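# Folding day at the Plamholm house

March is when the winter clothes come out of the closets here, and I love it more every year! The whole lot gets spread out, looked over, folded and stacked before it goes up to the attic shelves. We do it in the back bedroom, where the light comes in early and there's a bed big enough to work on.

By 8 in the morning the first pile was already up to my elbow - sweaters, scarves, and the thick socks from the market in Ciltport that just refuse to wear out.

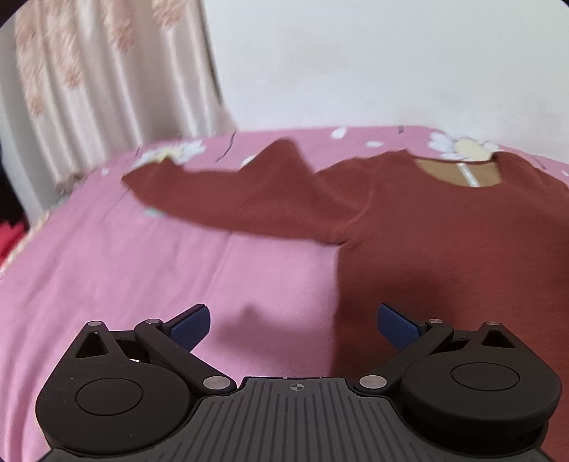 Long sleeves are my favorite part of the job, and I will happily talk about them all day. Everything gets laid out flat first, with the sleeves pulled away from the body, so you can find the shoulder seam before you make a fold. The dark reddish-brown one on the pink bed cover has a sleeve stretched out slantwise and a good crumpled ridge up by the shoulder, and that ridge is where I'd start smoothing. Then sleeves in, bottom up, and onto the stack.

We finished with 44 pieces folded and two set aside for mending (one cuff, one elbow). The mending goes to Dikgate with me next week, along with a bag of buttons I've been meaning to sort for ages!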